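The Long Way to the Water
A wooden passenger ferry, a new hull underneath her, and the man who drew every line of it
June 22, 2022

If you want to talk to Obed Fiadzo about boats, you had better bring a sandwich, and you had better not have anywhere to be before dark. I made that mistake on my first visit to the Amissah yard, when I told him I had an hour. He smiled in a very kind way and put the kettle on, and by the time we had finished with the question of why the old ferry Grorkedent used to lean a little to port when she was empty (it was the galley stove, more or less), my hour was gone and we hadn't yet walked down to the slip.

I did get there in the end, and I have been back more times than my editor knows.

Grorkedent worked the lake for most of her life as a plain passenger boat, carrying school groups, summer people, and a good deal of mail. She was never fancy. She had slatted benches, a canvas awning that snapped in any kind of breeze, and an engine you could hear from the bakery. When the service ended she was tied up behind the fuel dock and more or less forgotten, the way boats are, until the Burov family bought her for less than the price of a used pickup and had her towed across to Amissah to see what could be saved.

What could be saved was the deckhouse, the wheel, both of the big bronze cleats up forward, and a surprising amount of the benches. What could not be saved was nearly everything below the waterline. Obed went along the planks with a small hammer and a stick of chalk, and he told me that by lunch he had stopped marking the bad places and started marking the good ones, to save chalk.

So the Burovs had a choice to make. They could have her rebuilt plank for plank, just as she was, or they could ask for a new hull that would carry the old deckhouse and look right doing it. They went back and forth on this for a whole winter. I've seen the letters, and they are lovely letters, full of crossings-out. In the end they chose a new hull, and Obed, who had been quietly hoping they would, took out a fresh roll of paper that same evening.

He still draws the first lines by hand. There is a perfectly good computer in the design office, and the two younger people who work there are very quick on it, and every shape does end up inside it sooner or later. But the first go at a hull is pencil, with the long limber battens and the lead weights, and the radio on low. He says his hand notices a hollow in a line before his eye does. I asked if I could try it, and he let me, and I drew something that would have made a nice potato.

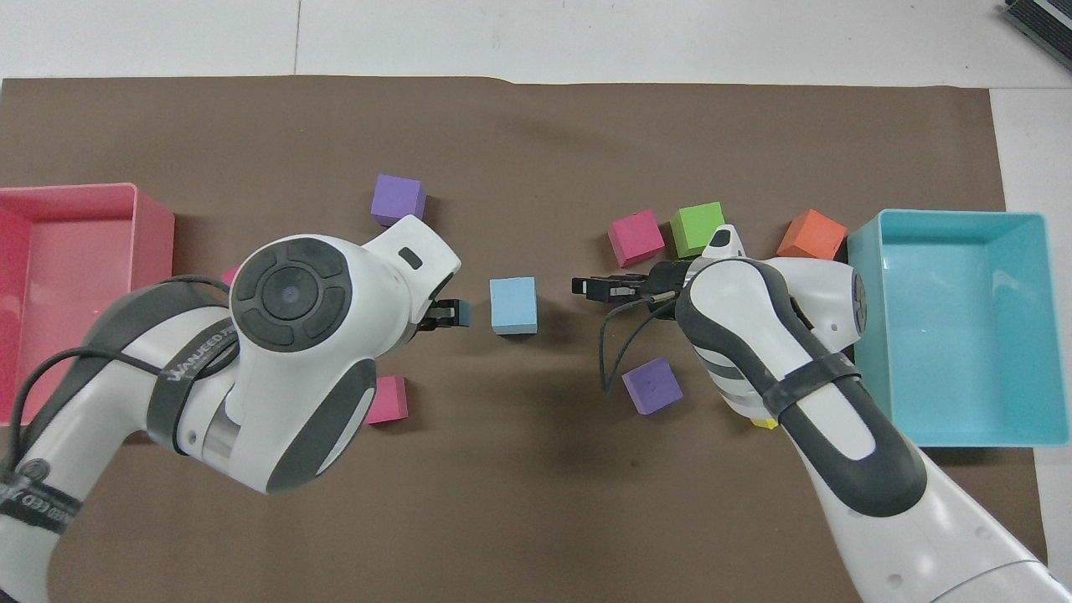 The trouble with putting a new hull under an old deckhouse is weight, and where the weight goes. The original boat was heavy down low, with thick planking and a great lump of an engine sitting right on the keel. Build her lighter, as anybody would today, and the deckhouse suddenly counts for a lot more than it used to. She'd have been tender, in the old word, meaning quick to roll and slow to come back, and nobody wants that in a boat full of grandparents holding ice cream cones. Obed gave her 9 inches more beam, nearly all of it tucked in aft where you hardly see it, and 831 pounds of lead along the bottom of the keel. The lead was cast at Fultivum, the foundry up the valley, and came down in one piece on a flatbed on the wettest morning of the spring.

I was there for that, in borrowed boots. It took most of the day to move that keel the length of the shed, with jacks and rollers and a lot of soft swearing, and when it finally settled onto the blocks the whole crew went and stood at the other end of the building to look at it from there. Then they all went back to work without a word. I found that very touching, though I'm not sure I could tell you why.

The planking is cedar over oak frames, laid up in three thin layers and glued, which makes a stiff, dry hull with no seams to fuss over each spring. Purists grumble about it. One of them has been grumbling to Obed by postcard for years, and Obed pins the cards up over the kettle. He grew up around carvel boats himself and loves them dearly, but he has also spent a lot of cold Aprils on his back with a caulking iron, and he says he's done his share.

The new engine is a small diesel, quiet enough that the Burovs worried people wouldn't hear her coming. They have kept the old horn for that. It's a brass thing with a dent in it, and it sounds like a cow with strong opinions. Everyone in town over a certain age remembers it, and when the yard tested it one afternoon, two people came out of the hardware store and waved at the lake.

Inside, the benches have been stripped and oiled and put back in their old order, right down to the one with initials cut into the armrest. There was some talk of sanding those out. Mrs. Burov wouldn't hear of it. The awning is new canvas in the same faded green, or what will be the same faded green after a couple of summers, and the wheel has had nothing done to it except a wipe with a rag.

By Obed's reckoning the finished boat will weigh 1,401 pounds less than the one that came in on the tow line, lead and all, and should want a good deal less fuel to get down the lake. He'd like a week of calm weather for trials before anyone but the crew rides in her. He wants to see how she sits with the tanks full, and how she sits with the tanks low, and what happens when everybody walks over to one side to look at the same heron. He plans to use sandbags for the passengers. I offered to be a passenger, and he said he would keep me in mind, but that sandbags were better at staying put.

On my last visit they were fitting the rubbing strake, a long piece of oak that had been in the steam box since early morning and had to be bent around the stern before it stiffened up. There were 7 people on it, walking it round with clamps in both hands, and I was told to stand by the door and pass things. I passed two clamps and a mallet. Obed went along behind with his palm flat on the wood, all the way from the bow, and when he got to the stern he stopped, went back a few feet, and asked for one more clamp.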